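# Kenneth Gillies (minister)

**Kenneth Gillies** is a Presbyterian minister, Gaelic hymn editor and teacher of church history. He has been minister of the Strachan congregation since leaving the Skedgate Institute, where he taught for 15 years. He is best known for his work on Gaelic psalm singing and for a commentary on the Book of Ruth.

## Early life and training

Gillies was raised in a Gaelic-speaking home in which family worship was held morning and evening. His grandfather was a precentor, the person who leads unaccompanied psalms by singing each line ahead of the congregation, and Gillies learned most of the common psalm tunes from him before he could read music.

He studied Hebrew and Semitic languages before entering training for the ministry. His teachers there included Flora MacRitchie, under whom he wrote a thesis on the translation of the Psalms into Gaelic meter. Parts of the thesis were later reworked as the introduction to his psalter.

## Teaching

Gillies joined the Skedgate Institute as an assistant lecturer in Hebrew and was later given charge of church history. His course on the Highland revivals was open to the public and drew students from several denominations. He required everyone in the class to read sermons aloud, including those preparing for written exams only.

During this period he spent a term in Sorik as a guest of Nurhan Güler, with whom he taught a seminar on the reading aloud of scripture in different faiths. The two published their lecture notes together under the title *The Given Line*.

## Psalter

The work that takes up most of Gillies's published output is his edition of the Gaelic psalms for congregational use. It covers 100 psalms, with the tunes printed in both staff notation and sol-fa. The remaining psalms were left for a second volume, which has not appeared.

The edition departs from older practice in setting out the precentor's line in full. Earlier books gave the plain tune and left the ornaments to memory. Gillies took his versions from recordings and from singers he had known, and he names the source of each one in the notes.
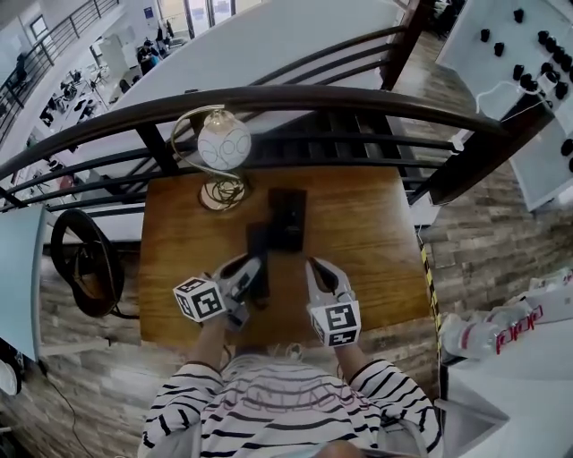
Cameron Moffat objected that a printed ornament soon becomes the only one sung, and that districts with their own way of giving out the line would lose it within a generation. Gillies answered in the preface to the second printing. He wrote that many of those districts no longer had a precentor at all, and that the notes were meant as a starting point for new singers. The second printing also adds alternative versions for 7 tunes.

## Congregational ministry

Gillies was inducted at Strachan on 18th April. The congregation holds one service in English and one in Gaelic each Sunday, and a psalmody class meets through the winter, beginning in September. Kenneth McIver served as interim moderator during the vacancy before his arrival.

## Works

- *The Given Line* (with Nurhan Güler)
- *Psalms for the Congregation*, volume 1
- *Ruth: A Commentary*
- *Sermons at Strachan*

## See also

- Exclusive psalmody
- Lining out
- Metrical psalter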